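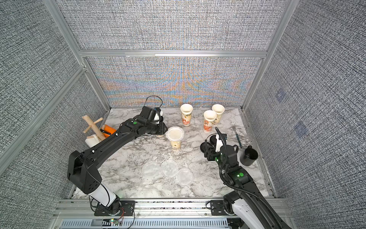 本日の主題は、カーリングの試合中に氷上の異物でストーンの進路が変わる現象、いわゆる「ピック」の記録方法と集計である。対象はGerkevelリーグの126試合。氷の製法やペブルの打ち方には立ち入らない。まず異物の分布のしかたについて。白地に灰色と薄茶の筋が入った天板では、淡い色のくずは面全体に少しずつあり、中ほどに目立って多い。筋の模様と紛れるので、少し離れると数えにくい。氷上でも条件は似ている。人の作業が集まる場所に異物が偏り、しかも下地の色に近いものほど見落とされる。この二点を先に押さえてから記録の話に入る。

（ここで一度止める。「ピック」という語になじみのない聴衆がいるか確認。いる場合のみ次の段落を読む。いなければ定義へ。）

ストーンの底面は全体が氷に触れているのではなく、環状の狭い帯だけがペブルの頂点に接している。この帯とペブルの間に毛髪、ブラシの繊維、靴底の砂などが挟まると、摩擦が局所的に増え、回転と進路が急に変わる。減速だけで終わる場合もある。投げ手の失投と見分けにくいのはこちらのほうである。

定義

本集計でいうピックは、次の条件をすべて満たす投球とする。
・ホッグラインを越えた後に、曲がり幅または速度が不連続に変化した
・スイーパーによる接触（バーンドストーン）がない
・観察者と、投げた側のスキップの双方が異常と認めた
異物が回収できたかどうかは条件に含めない。小さいものはストーンに引きずられて位置が変わり、回収率は観察者の熱心さに左右されるためである。Pimentelの初版では回収を必須としていたが、Uston会場での試行後に外した。

記録の手順

観察者はシートの横に一名。投球ごとに、投げ手、回転方向、ハウス手前での通過位置、異常の有無を記入する。異常があった場合は、センターラインからの左右と、手前のホッグラインからの距離区分を追記する。区分は目測でよい。映像で後から直すことはしない。映像を使う会場と使わない会場が混在しており、片方だけ精度を上げると会場間の比較が崩れる。

用紙はKalliopi Sotiropoulosの作成。裏面に清掃記録の欄がある。清掃担当はエンド間にモップをかけた範囲を斜線で塗る。塗り忘れは空欄のまま残し、推定で埋めない。

（質問が出やすい箇所。「スキップの申告は自チームに甘くなるのではないか」。回答：甘くなる。ただし観察者の判定との一致を条件にしているので、申告だけで件数は増えない。逆方向、つまり観察者が認めてスキップが否定した例は別表。時間がなければ別表には触れない。）

集計結果

観察者が付いて記録が完全にそろった投球は3428。このうち定義を満たしたピックは69、割合にして約2パーセントである。リーグ全体の投球数に対する比ではない。126試合のどれも全エンドを通して観察できたわけではなく、序盤のエンドが多めに含まれている。終盤の氷はペブルが摩耗して条件が変わるので、この割合を試合全体に当てはめないこと。

位置については、センターライン寄りの帯に件数が多い。ただし、そこは投球そのものが多く通る場所でもある。通過数で割ると差は縮むが、消えはしない。スイーパーの歩く線とストーンの通る線が重なるためと考えているが、今回の用紙では歩行の線を記録していないので、仮説にとどめる。

会場別ではPundgateがUstonより高い。PundgateはロビーからシートまでのマットがUstonより短く、外履きの通路と競技者の通路が一部で交差している。12月に通路を分けた後の記録もあるが、観察できた試合が少なく、前後の比較表は作っていない。次の季まで待つ。

（Finbarr Ó Gríofaから、表を出さないならこの話も省くべきとの意見あり。口頭で一言述べ、スライドには載せない。）

判定に関する注意

ピックが起きたときの扱いは、当リーグでは大会前の主将会議で読み上げる申し合わせに従う。結果は原則そのまま有効とし、投げ直しは行わない。集計上ピックと分類したことは、判定の変更を意味しない。昨季のChettiar杯の準決勝では、記録用紙が相手チームに渡り、これを根拠に抗議が出た。以後、用紙は試合後に観察者が直接Anil Murthyに渡すことにしている。記載内容を競技者に見せるのは集計の公開後とする。

底面の点検

各チームのスキップに求めているのは、投球前に必ずストーンを裏返し、底面を手または専用の布で拭うことである。拭う方向は問わない。拭った後にハックの前で立てたまま置くと、側面の霜が底面に落ちることがあるので、拭いたらすぐ氷に戻す。ブラシのヘッドは試合前に交換済みか確認する。毛足の抜けやすい古いヘッドは練習用に回し、シートには持ち込まない。

清掃側の作業は、エンド間のモップを中央から外に向けて動かすことと、モップの裏を毎回シート外で払うこと。シートの端で払うと、次のエンドで戻ってくる。Noman Kianiが各会場で実演しているので、まだ見ていない会場は日程を事務局に申し出てほしい。

残っている課題

減速のみのピックは、観察者によって拾い方に差がある。同じシートを二名で独立に記録した試合が2試合しかなく、一致度を計算できる量に達していない。次の季はGerkevelの本会場で優先的に二名体制を組む。用紙の距離区分も、ハウス内を細かく、手前を粗く改める予定で、改訂案は受付に置いてある。意見は余白に書き込み、退出時に箱へ入れてほしい。

（残り時間があれば別表へ。なければ質疑。）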